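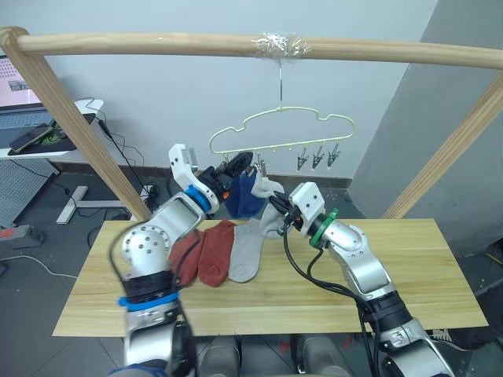

Yutong Deng
Cell safety lead, Tornstead

Home | Talks | Notes | Contact

Okay, say hi, then straight into house rules for two arms on one job. Socks and clips are my favourite test – soft stuff, tight spaces! We've got three rules. Agree who moves first. Keep the other arm's path clear. Clean the finger pads every 64 cycles (lint builds up, folks). 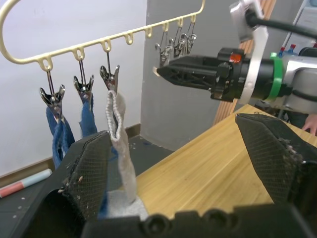 Mingxuan Qian asked whether hands near the table should mean a full stop or just slow speed. My vote's full stop – pause for questions.

Comments

Ifor Skyrme: Do you log the pad cleaning?

Muchen Tang: Slow speed works fine for us at Clostville.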